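Serkar Rebound Board – four months in the garden and down at the rec

I coach the under-elevens at Lorkley and I've wanted a proper rebounder for years. We had one of those net ones on a tube frame, and it lasted until the first windy night in October. So when the club let me try the Serkar board over the spring I jumped at it, and I've hardly put it away since.

It's a solid board on a folding steel stand, it tilts to 4 angles, and it gives the ball back properly. That's the big thing for me. With a net you hit a firm pass and get a soft, loopy one in return, and the kids end up waiting for it with their weight on their heels. Off the Serkar a firm pass comes back firm. My left back, who used to take three touches to do anything, was playing first time by the end of May and grinning all over her face.

The steepest setting is for ground passes and it's the one we use most. Lean it back a notch and you get a bouncing ball at knee height, lovely for volleys. The flattest one throws the ball up for headers or chest control, and the keepers adore it (Llanos, our number one, would stay on it until dark if his mum let him). I set up a drill with two boards facing each other at Butham's ground when we borrowed theirs – turn, pass, turn, pass, 30 seconds on and then swap – and it was the best session we've had all year.

Grumbles? A few. The ground pegs are feeble and I bent two of them straight off on our hard goalmouth, so buy decent ones. It's heavy, and the carry strap digs in if you're walking from the far car park. The bang is loud too, so I wouldn't use it in a small back garden after 8 in the evening unless you get on very well with next door. And the rubber feet leave black marks on a sports hall floor, although they wiped off with a damp cloth.

The surface has held up brilliantly. I got my own two to keep a tally in the holidays and they put 800 passes into it in one weekend, with nothing to show for it but a bit of mud. It cost the club a little over 100 pounds more than the net type, and I'd spend it again tomorrow.

If you coach on your own and never have enough grown-ups to feed the ball, do have a go on one.
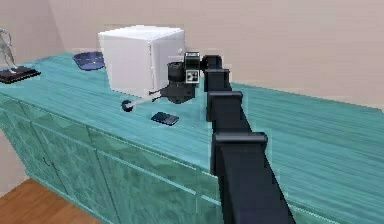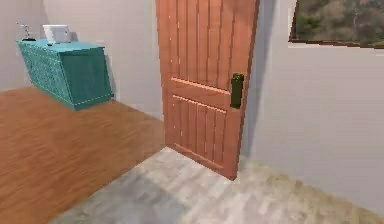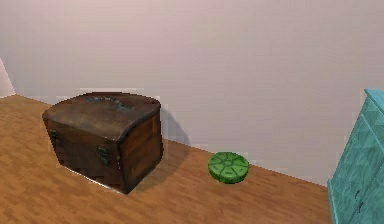 Natalie Tapley: We've had ours since last season and I agree about the pegs, they're hopeless. I put a sandbag over the back bar instead and it doesn't budge, even with the under-fifteens belting it. Did you find the flattest angle slips a bit once the catch gets muddy? Ours does, and I have to rinse it every few weeks.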